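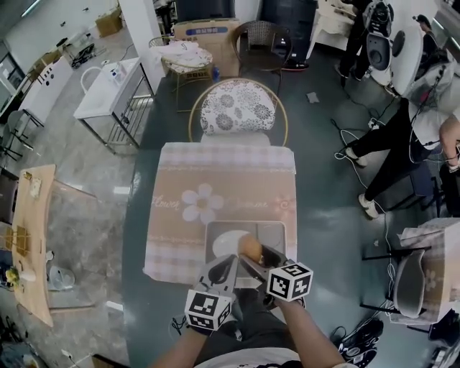

FOLLHAM, 2026-03-09 – Cesance, the home furnishings retailer, will bring a breakfast collection for small homes to its stores this September. The collection, called Morning Table, covers tables for one or two people, chairs, table linen, plates and trays, and is intended for households that eat in the same room where they cook, work or sit in the evening. Its room settings are being prepared at the company's Follham studio. One of them pairs a small square table, dressed in a pink-and-white checkered cloth with a large white daisy-like flower, with a round-backed chair in a gold metal frame. A round white plate sits in a shallow gray square tray near the edge of the table, with a brown egg just above it. Settings of this kind will be built in every participating store, so that customers can pull out a chair and judge the size of a table before buying it.

Morning Table will be sold in 50 Cesance stores and through the company's website. It is the first collection Cesance has planned entirely around a single meal. Design work was carried out with the tableware firm Tomić, which supplies the plates and trays, and with the furniture maker Drallwood, which supplies the tables and chairs. Table linen and cushions were drawn up by Cesance's own textile department.

A Collection Based on Customer Responses

The collection follows a survey in which 1,447 Cesance customers answered questions about how they eat at home on working days. Respondents were asked where they sit, what they put on the table, how long the table stays set and where everything goes afterward. Many reported that they own a full-size dining table and seldom use it in the morning. Others said that they eat at a counter or at the end of a desk, and that they would prefer a proper place to sit if a table could be found that did not block the way through the room.

A second group of answers dealt with tidying up. Customers asked for fewer pieces, for plates that could be carried together with a cup in one trip, and for a cloth that could stay on the table through the day without looking like something left over from breakfast.

"Customers were very clear with us about the first half hour of their day," said a spokesperson for Cesance. "They want to sit down, eat something simple, and leave the room in good order when they go out. We took those answers to our suppliers and asked them to work from the size of the meal, starting with one plate and one cup."

Tables and Chairs

Drallwood has produced two table shapes for the collection, one square and one round. Both seat one person in comfort and two people at a pinch, and both are light enough for an adult to move alone. The tops have softened corners and no overhang on the wall side, so the table may be pushed flat against a wall or a cabinet when it is not needed. A small shelf under the top of the round version holds folded napkins or a newspaper.

The chairs have been kept open in outline. A low, rounded back allows the sitter to turn toward the kitchen or the window, and it also lets the chair slide well under the table. Seat cushions are sold separately and tie on at the back. They will be offered in plain white, in a gray floral print and in a green stripe, and the covers come off for washing.

Drallwood will also supply a low stool in white for homes where a second chair would stand idle for most of the week. The stool is the same height as the chair seat and takes the same cushion.

Plates and Trays

The Tomić contribution to Morning Table is made up of 9 pieces: a small plate, a large plate, a bowl, a cup, an egg cup, a milk pitcher, a covered butter dish and trays in two sizes. All of the tableware is white. The trays come in gray only.

The trays were the starting point for the rest of the tableware. The smaller tray holds a single plate with a margin on every side, which keeps crumbs and pieces of shell off the cloth and gives the hand somewhere to grip. The larger tray takes a plate, a cup and the egg cup together. Both have a shallow rim, low enough that a knife can be used over it without the wrist resting on the edge. When the meal is finished, the tray is lifted with everything on it and carried to the sink.

According to Tomić, several rim heights were tried before the final one was chosen. Taller rims made the tray easier to carry but awkward to eat from. The version now going into production was judged acceptable on both counts by the staff who used the samples at home over a period of weeks.

"A plate on a tray can look like hospital food if the proportions are wrong," said a spokesperson for Tomić. "We spent more time on the distance between the plate and the rim than on any other part of the order. The plate has to look as though it belongs there."

Table Linen

Cloths in the collection are sized for the two Drallwood tables and hang a short way over the edge. They are available in three designs. The first is a pink-and-white check with a large white flower. The second uses the same check in blue, without the flower. The third is plain cream with a narrow border. Matching napkins will be sold in pairs.

The textile department placed the main flower of the first design toward the middle of the cloth so that it remains in view when the table is set for one. Customers who prefer a quieter table may use the blue check or the plain cloth, either of which can be combined with any of the cushions.

All cloths may be machine washed. Care instructions are printed on a sewn label and repeated on the packaging.

In the Stores

Each participating store will set up at least two Morning Table rooms, one arranged for a person living alone and one for a couple. Cesance has asked its display teams to furnish these rooms as they would be lived in, with folded linen, a vase of flowers and ordinary household items close by. The tables will be set each morning before opening and reset through the day.

Visitors are welcome to sit at the tables, handle the plates and move the chairs. Floor staff will have paper outlines of both tabletops, which customers may take home free of charge and lay on their own floor. The outline includes a marked area for the chair when it is pulled out, a detail many survey respondents said they had failed to allow for in earlier purchases.

Stores will also hold short morning sessions on setting and clearing a small table. The sessions are free and require no booking. A list of times will be posted at each store entrance and on the Cesance website before the collection goes on sale.

Availability and Packaging

Tables and chairs will be delivered in flat boxes and can be put together with the tool supplied. Tableware may be bought by the piece or as a set for one person. Cesance has decided against offering a set for four or six, and customers who wish to add to their tableware later will be able to do so from open stock. Replacement cushion ties, chair feet and table screws can be ordered at any store service desk.

Packaging for the plates and trays uses molded paper inserts in place of foam. Boxes carry a drawing of the contents on the short side so that they can be identified on a shelf or in a closet.

Prices will be announced closer to the date of sale. Customers who took part in the survey will receive an invitation to view the collection at their nearest participating store ahead of the general public.

About Cesance

Cesance sells furniture, tableware and household textiles for everyday use. Its design and display studio is located in Follham, where new collections are set up as complete rooms before they are sent out to stores.

About Tomić

Tomić makes plates, bowls, cups and serving pieces for homes and for small cafés. Morning Table is its second collection for Cesance.

About Drallwood

Drallwood makes tables, chairs and stools for compact rooms and supplies retailers as well as private customers.

Press Contact

Requests for product samples, further pictures and visits to the Follham studio should be addressed to the Cesance press office. Samples of the table linen are available for loan now. Samples of the tableware will follow once the first production run has been received.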